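Small cloths, long tables: an interview with Sandamali Gunawardena

Sandamali Gunawardena has run the linen side of Premard, a towel hire service in Haddale, for most of her working life. She looks after the folding tables, the shelves and the people who are new to both. We spoke in June, between deliveries.

She began with the tables. "White tops, every time," she said. "You want to see the edge of the cloth. On a wood top a pale towel is fine, but a white table shows up threads and specks as well, and then you wipe it." She likes a long table with plenty of bare surface round the work.
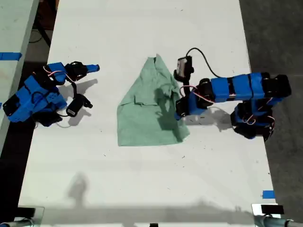

Green came in later. The firm used to buy only white, and customers mixed our towels up with their own. "So we went for a pale green, a minty one. It's easy on the eye and you can pick it out of a pile. Raed Hakim in the office wanted navy. Navy shows fluff."

Her method is simple. Put the cloth down in a heap, find a corner, find the next one, and open it out before any folding starts. "People want to fold straight from the heap. They get one neat side and a lump in the middle — and the lump goes on the shelf." She flattens with the side of the hand, working outwards, then folds in half and in half again.

I asked what new staff find hardest. "The bit tucked under. You've got hold of one layer and you think it's two. Slide in under the fold and feel what's there before you lift."
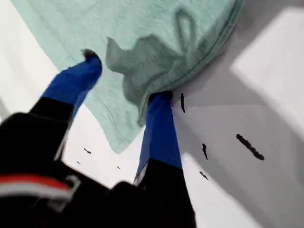 ON THE SHELF

A stack at Premard is 50 cloths and no more. Higher than that and it leans. Ningsih Goh, who packs the Srour orders, turns every stack so the folded edge faces out, and Gunawardena has copied her. The largest order this year was for 2,019 cloths, and it filled the back shelves for two days.

Between batches the table is wiped down with a damp cloth and left bare until it has dried. "Loose threads are the nuisance. They catch on everything. I snip them, I don't pull."
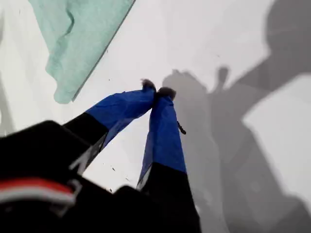 Page last changed: 8 Oct 2022

Asked whether she folds at home the same way, she said her own towels go in a basket. "My sister does hers in thirds. It takes up less of the cupboard, I'll give her that."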